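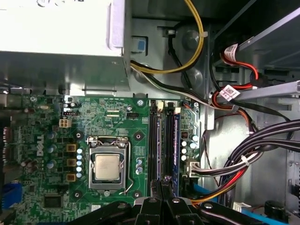

Pudari Hardware Repair Group - Minutes, February
Present: Milagros Escobar (chair), Morenike Ugwu (notes), 3 members from the Gidberg office.
1. Last minutes were accepted without change.
2. Dell desktops. Morenike informed that the open one has its processor in the socket, and the cooler is to be fitted next. New thermal paste will be ordered from Trodow. We have 40 cases waiting on the shelf.
3. Memory. It was asked if we should buy more modules. Decision is postponed - Milagros will first ask for the price.
4. Ticket 2461 stays open.
Next meeting at 4 p.m., same room.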